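Help us teach two-handed kitchen jobs: call for operators

We are looking for people to spend a few afternoons in April showing our robots how to do small, ordinary tasks. You don't need a technical background. If you can lay a table or play a video game without throwing the controller, you already have most of what we want.
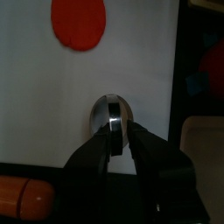 Teaching by remote control is a bit like learning to write with your other hand – slow and slightly comical at first, and then suddenly rather absorbing! You move a pair of hand controllers and the arms follow, while you watch through small cameras at the wrists. Something as simple as holding a spoon between two fingers takes more thought than you'd expect: how far up to grip it, how hard to squeeze, which way to turn the wrist before you set it down. Each attempt is recorded and becomes one demonstration for the robot to learn from. We want plenty of different styles, so please don't worry about doing it "properly".

Sessions start at 2 pm, with Elīna Siliņa on hand to get you going. The first half hour is pure practice and nothing is kept from it. After that you choose a task from the day's sheet and repeat it at your own pace, with as many breaks as you like.
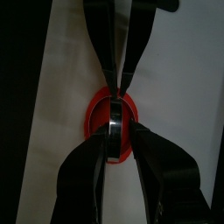
Remote Teaching Team, Wukano

Our current project, Prarel, needs 355 demonstrations before we can start training, and we'd love to have as many different people behind them as possible. Left-handers are especially welcome, and so is anyone who cooks a lot.

You should be 18 or over and able to sit comfortably for an hour. Glasses are fine. We pay an hourly rate, plus travel within town, and the kettle is always on. 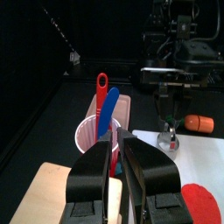
Cup, utensils and a small metal pot, with two arms at the table.

To apply, send a few lines about yourself to Ülle Dzene at the Wukano front desk and tell us which afternoons suit you. Past operators are very welcome to come back – we have new tasks!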